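Vehicle Design and Industry, Unit 7
Reading the concept car: notes to go with the lecture

These notes cover the second half of the session only. The first half was the film, and you either saw it or you didn't.

What a concept car is

The usual textbook answer is that a concept car tests ideas before they reach the road. I would treat that with some care. A few do. Many are built after the production car has been signed off, with bigger wheels and smaller mirrors, so that the real thing looks like the child of something braver. When a maker says the showroom model "stays true to the concept", ask which of the two was drawn first.

Our main case is the Ledesma Cinis, a low two-seat coupé shown in May as a one-off and then announced as a limited run. You have the launch text in your packs. Go through it with a pencil and mark every verb. I count 11 uses of "will" and very few of "does".

Weight

The launch text gives a dry weight. Dry means no fuel, no oil, no coolant, and in this case no note on whether the seats were fitted. A dry figure is not a lie, but you can't drive a dry car. Before comparing it with anything, look for a kerb weight, and check whether that includes a driver. If the rival's figure is measured another way, leave the comparison out of your essay altogether.

Power-to-weight is worse again, as it takes the most flattering power figure and divides it by the most flattering weight. The Cinis text prints it in large type. The power figure itself sits in the small table on the back page.

Numbers built

The run was first given as 20 cars, then 30 once the orders were said to have come in. Neither figure tells you much about demand. A deposit that can be handed back is a show of interest, and the text does not say if these could be. It also doesn't say whether cars kept by the firm for shows and tests are part of the total. Scarcity is a price tool. That doesn't make it wicked, but please stop writing "only" in front of the number as if you worked there.

The Ollen comparison

Ollen took the other road with its small hatchback: no show car, a plain photograph, full figures on the first day. Some of you will want to say this was more honest. Perhaps. It may also be that Ollen had no money for a show stand. You would need to find evidence either way, and the Stivomcombe archive holds the dealer bulletins for both firms if you want to try.

For the seminar, bring one page on a concept of your own choice — a page means one side — stating what was shown, what was promised and what was later sold. Leave the third part blank if you can't find out.
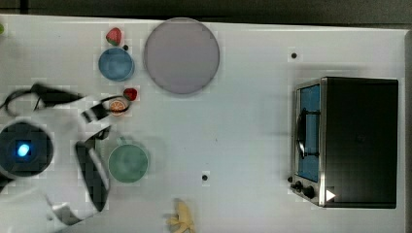

A show car has to be read at a glance, and that is most of its job. The doors may open, but there is often no heater, no proper wiring and an engine that will barely move it off the stand. Think of a toy kitchen set: the light blue bowl says bowl, the green cup says cup, the orange fruit slice says fruit, and you know each one at once without expecting lunch. The Cinis had headlamps in the same sense. Whether they would have passed a road test is a question the launch text leaves alone, so put it in your notes as unknown.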